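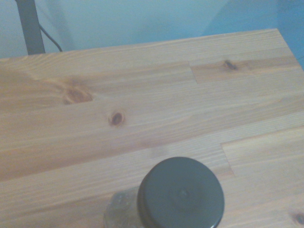
Mervyn Staniforth told her over the phone that the transformer would never get past Penrose, not on that trailer, not with the bridge the way it was, and she could put that in the file with his name on it.

Beryl Treloar put it in the file. Then she rang the shire again.

The job had come through on a Thursday afternoon, when the other forwarders had already turned it down. One transformer out of the works at Julholm, to be loaded on the Suvdale and discharged at the southern wharf, then 277 kilometres by road to a substation that was still mostly a concrete slab and a fence. The ship was due in April. Everything after the wharf was Beryl's.

The bridge at Penrose had a load limit and a sign saying so. The engineer at the shire was a young man who spoke slowly and read aloud from whatever was in front of him. He said the limit could be lifted for a single crossing if the axle loads were spread, if there was no other traffic, and if the truck kept to walking pace down the centre line. He would want drawings.

"How many axles would keep you happy?" Beryl asked.

"More than you've shown me," he said.

She spent the evening with the trailer tables. Rollik had a longer platform sitting in a yard up north, and the hire was 1,490 dollars a day, counting the days it travelled empty. She worked it through twice. It took most of the margin out of the job. She sent the drawings anyway and went to bed.

The permit came back in 3 weeks with two conditions she had expected and one she hadn't, concerning a culvert on the far side of town. She had steel plates trucked out for the culvert. Mervyn was driving, so she sent him a copy of everything, and he rang to say he still didn't like it.

"You don't have to like it," she said. "Can you steer it?"

"I can steer anything."

The Suvdale was 2 days late. The crane crew wanted overtime and got it. They had the transformer on the platform and chained by dark, and the convoy left the wharf at midnight with a pilot car at each end and Beryl in the rear one, holding a thermos between her knees.

They reached Penrose before sunrise. The young engineer was standing on the bank in a raincoat with a torch. He shook hands with Mervyn, looked at the tyres for a long while, and walked out to the middle of the bridge to check his gauges. When he came back he nodded, and Mervyn climbed up into the cab.

Beryl got out to watch. The truck went across at the pace of a man pushing a wheelbarrow. She could hear the timber under the deck taking the weight, one bay after another, and the radio in the pilot car asking if they were over yet. She didn't answer it until the last axle was on the bitumen.

Mervyn pulled up past the hall and got down to check his chains. She walked over with the thermos.

"It moved," he said. "I felt it."

"He said it would move."

"He might have said so to me." He drank some of the tea and handed back the cup. "You bringing the empty trailer home this way?"

"The permit's one crossing only," she said. "You'll have to go round by the highway."

He looked back down the road at the bridge, then went to see to the chains on the other side.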